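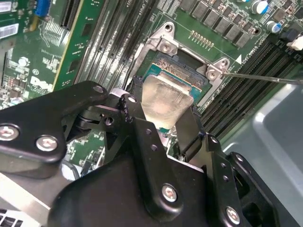

What's inside a computer? And why does it get hot?

OK so. You press a key, a letter pops up. Easy! But inside the case a lot had to happen first, and fast.

Start with the processor. Some people call it the CPU or just the chip. It's the part that follows instructions. Add these numbers. Is this one bigger? Save that for later. Tiny little jobs, one after another, so quick you can't feel the gaps.

The chip is full of switches. Really small ones, way too small to see. On or off, thats all a switch can do. On is a 1 and off is a 0. Put enough of them together and you get a game, or a song, or your homework.
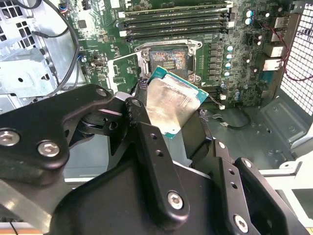
Now the heat part. Every time switches flip, a bit of electricity turns into warmth. One switch – nothing. Loads and loads of them flipping all day – hot! Too hot and the computer slows itself down, or shuts off.

So the chip wears a metal lid. Metal is good at passing heat along. (Touch a metal spoon that's been sitting in soup. Careful.) On top of the lid goes a bigger chunk of metal called a heat sink, and often a fan to blow the warm air away. Between them, a dab of gray paste to fill up teh tiny gaps.

Try it at home: 2 spoons, one metal, one wooden, and a mug of warm water. Ask a grown-up to pour. Wait 3 minutes. Feel the handles. Which one got warmer?

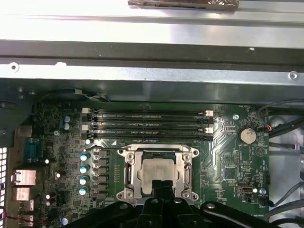 Next, the motherboard. Big flat board, everything plugs into it. Think of a town with roads. The roads are thin lines of copper, and messages zoom along them from the chip to the memory and back again.

Memory is like your desk. Stuff you're using right now goes there. Storage is more like the closet – bigger, slower, and it keeps things when the power is off.

Words to know
Processor: follows the instructions
Socket: where the processor sits
Heat sink: metal that carries heat away
Motherboard: the board that joins it all up

Written by Dalal Geagea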